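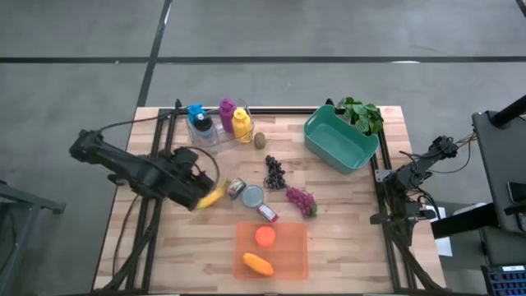
Teaching Two Arms to Clear a Table: The Club's Guide to Session Four

By session four you have met Venus and Clegg, you have been told which emergency stop belongs to which arm, and you have probably hit the wrong one at least once. Venus is the left arm. Clegg is the right arm. The whole station is called Pletetano, for reasons that graduated with the people who named it.

Today you record demonstrations. You drive the arms by hand, the software writes down everything you do, and later a model tries to learn your habits. It will learn the bad ones first, so read the steps before you sit down.

What you need

A booked slot on the Pletetano station (evening slots go fast, Thursday goes first)
Your club login for Ritora, our recording software
A partner
The grocery box, which lives on the shelf under the spare cables
Patience, which you have to bring from home

Step 1. Wake the arms in the right order

Power on Venus, wait for the joints to go stiff, then power on Clegg. If you do it the other way around, Ritora swaps left and right, and you will spend ten minutes convinced you have forgotten how hands work.

Keep your own hands off the table until both arms have gone through their homing move. Clegg folds up small at his side and stays there. Venus likes a bit more elbow room.

Step 2. Set out the groceries

Spread things across the middle of the table, with space between them for a gripper to open. The banana, the kiwi, the orange and both bunches of grapes are all fair game. So is the little can, standing up or lying on its side. A can on its side is harder, and the model needs to see it sooner or later.

The teal basket starts empty, toward the back on Clegg's side. The bottle caddy stays at the back on Venus's side. It is an obstacle this week. Do not let anybody talk you into "just one quick try" at pulling a bottle out of it. That is session nine, and session nine has its own mop.

Change the layout between recordings. If the banana is in the same spot every time, you will train a very expensive machine to reach for that spot whether or not there is a banana on it. Last year's team did this. Their demo was a confident grab at bare wood, in front of parents.

Step 3. Check your reach

Before recording anything, drive each gripper slowly to the item farthest from it and back. Watch the cables while you do this. Venus's cable loops up near the wrist, and it needs to stay a loop. If it pulls straight, stop, back up, and ask a mentor to re-clip it.

Also look at where your elbows are. Knocking the keyboard in the middle of a recording has ended more good takes than any hardware fault we know of.

Step 4. Record one pickup

Press Start in Ritora and wait for the tone. Then:

Hover over the item and pause for a beat.
Lower straight down.
Close the gripper until it touches, then a hair more.
Lift, carry, and let go low over the basket.
Return to the hover position and press Stop.

The pause feels silly. Do it anyway. It gives the model a clean place to decide what it is doing, and it gives you one too.

For the banana, come in across the middle with the fingers on either side. Grabbing an end works until you lift, at which point you own a pendulum. For grapes, take the bunch near the top and accept that the rest will dangle.

Anything on Venus's half goes to Venus. If the basket is too far for her, set the item down in the center and let Clegg finish. Handoffs in midair look fantastic and work one time in 11.

Step 5. Label it before you forget

Ritora asks for three things: the item, the arm, and whether the take was good. "Sort of" is not a choice, because we took it out after people chose it for everything. If you dropped the item and recovered, mark it good and add a note. Recoveries are worth having. If you dropped it on the floor, mark it bad and go get it.

Step 6. Switch seats

Every 10 takes, trade places with your partner. Tired drivers get jerky, and jerky drivers get a jerky model.

How many takes are enough?

The club goal is 2,000 good ones before the spring showcase. We passed 1,000 in August - mostly kiwi, it must be said. The kiwi is small, round and easy to love. Please record something else.

Before you leave

Park both arms, then power off Clegg first and Venus second. Put the groceries back in the box and the lid back with its tin. Upload your session, and wait for the green check mark before you close the window. The upload bar stops at 99 percent for a while. It does that to everyone.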